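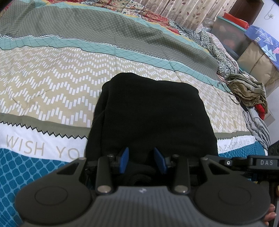

4. Local Delivery of Broadband Works After the Spending Package

4.1 Setting and data

The regional spending package set aside money for three types of work: road repair, water mains, and fiber lines to homes and small businesses. We look only at the third. Fiber money was paid out in grants to local authorities, which could either hire a contractor for the whole job or split the work into lots. The rules of the package left this choice to the authority and gave no guidance on lot size.

Our data come from the public contract registers of three towns, Emdale, Rustton and Kamel. The registers list every contract let under the package, the date of the award, the agreed price, the winning bidder, and the dates on which each stage of work was signed off. We downloaded the registers on 2020-12-15 and made no later changes to the file. After removing duplicate entries and contracts that were canceled before any work began, 368 contracts remain.

The registers are not kept in the same way. Emdale records a separate line for each street, while Kamel records one line for each contract and puts the streets in an attached note. Rustton changed its system partway through the period. To make the three comparable, we grouped the Emdale lines by contract number and treated the last sign-off date as the date of completion. For Rustton we used the newer system where the two overlapped.

Contract prices are given before tax. Where a contract was amended, we use the amended price. We did not adjust for inflation, as the period is short and most prices were fixed at the time of the award.

4.2 Contract size and delay

The main outcome is delay, measured as the number of days between the planned and the recorded completion date. A contract finished early is given a negative value. Of the contracts in the file, 83 had no planned completion date in the register. We leave these out of the delay analysis but keep them in the price analysis in Section 5.

Small contracts ran late less often than large ones. The gap is clearest in Emdale, where the authority split its work into many lots and let them in quick succession. In Kamel, which let a few large contracts, late completion was the usual result, and the longest delays were on routes that crossed farmland outside the town. Rustton falls between the two.

This pattern does not by itself show that splitting the work reduces delay. Large contracts were more likely to cover rural routes, and rural routes are slower for reasons that have little to do with the contract. They need more permits, the ground is less well mapped, and crews travel farther between sites. When we compare only contracts within town limits, the gap between small and large contracts becomes narrower but does not close.

We also considered whether the planned dates were set differently. An authority that expects trouble may allow more time at the start, and its contracts would then look punctual. Planned durations per mile were longest in Rustton and shortest in Kamel. Part of the poor record in Kamel may therefore reflect hopeful planning. We return to this point in Section 6.

4.3 The role of existing ducts

Fiber can be pulled through ducts that are already in the ground, and this is much cheaper than digging. All three authorities own old ducts left from earlier telephone and street lighting works. Records of these ducts are poor. In many cases the route is known but the condition is not, and a crew learns that a duct is blocked only when it tries to use it.

Contracts that relied on existing ducts had lower agreed prices at award and were more often amended afterward. The usual reason given in the register was a blocked or collapsed section. In Emdale, the authority paid for a duct survey before letting its second round of contracts in October. Amendments in the second round were fewer than in the first. Kamel carried out no survey, and Rustton surveyed only the streets near its main station.

A survey has its own cost, and this cost is not in the contract registers. The Emdale survey was paid from the general roads budget, and we were unable to separate it from other spending. For this reason we do not estimate a net saving.

4.4 Bidders

The market for this work is thin. Most lots in Kamel drew a single bid. One firm, Cladavley, won contracts in all three towns and was the only bidder from outside the region to do so. Its contracts were larger than average, and leaving them out of the sample does not change the direction of the results.

Lots that drew 5 or more bids were found only in Emdale, and nearly all of them covered fewer than 1000 premises. Local electrical firms made up much of this group. Several had not bid for public work before the package. Whether they stayed in the market after the money was spent cannot be seen in the registers, which stop listing a firm once its last contract is closed.

Bid bonds may explain part of the difference. Emdale waived the bond for its smallest lots, while Kamel and Rustton kept it at the same share of contract value for every lot. A small firm with little cash on hand may find even a modest bond hard to meet, more so when it wants to bid on several lots at once. We have no data on firms that looked at the tender papers and chose not to bid.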